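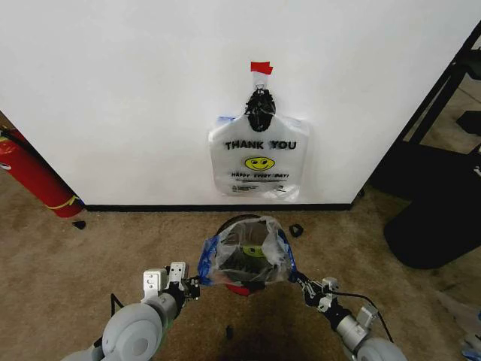 Flemcombe Neighborhood Food Survey – Takeout & Corner Store Group

PARTICIPANTS WANTED, households in Flemcombe and Sketent

Do you buy dinner on the way home? Skip the big grocery run? Live mostly off the corner store? We want to hear from you. Need 41 more households before we can start, so please pass this on.

What you do
Keep a food diary for 20 days. Paper or phone, your pick. Write down what you bought, where, what it cost and who ate it. Snacks count. Coffee counts. Save receipts if you get them, if not just put the price down from memory.
One short phone call at the halfway point. One sit-down talk at the end, 40 minutes or so, at our office on Veloso Street or at your kitchen table if thats easier.

Who can join
– 18 or over, living in Flemcombe or Sketent since at least March
– you do at least half the food buying for your household
– living alone is fine, roommates fine, big families very welcome
No need to cook. No need to eat "healthy", we are not grading anyone. Please don't change how you shop for us.

Who can't, sorry
Anyone working for Filtavell or one of its stores (they pay for part of the printing). Also anyone who did the pilot.

What you get
A grocery card when you hand in the diary, second one after the final talk. Bus fare covered both ways. Kids can come along, there's a table with crayons.

Languages
Diaries in English, Portuguese and Turkish. Spanish is at the printer, ask. Interviews in Portuguese are with Ermelinda Falcão, Turkish with Erdal Dağdelen.

Privacy
Your name stays off the diary, you get a number insted. Receipts are shredded after we enter them. You can quit any time and keep the first card.

How to sign up
Call or stop by the Veloso Street office, ask for Erdal. Weekdays until 6, Friday until noon only. Leave a message if no one picks up – say your name, a number and the best time to reach you. We call back in the evening mostly.
First diaries go out as soon as the list is full. Sketent people especially, we are short on Sketent.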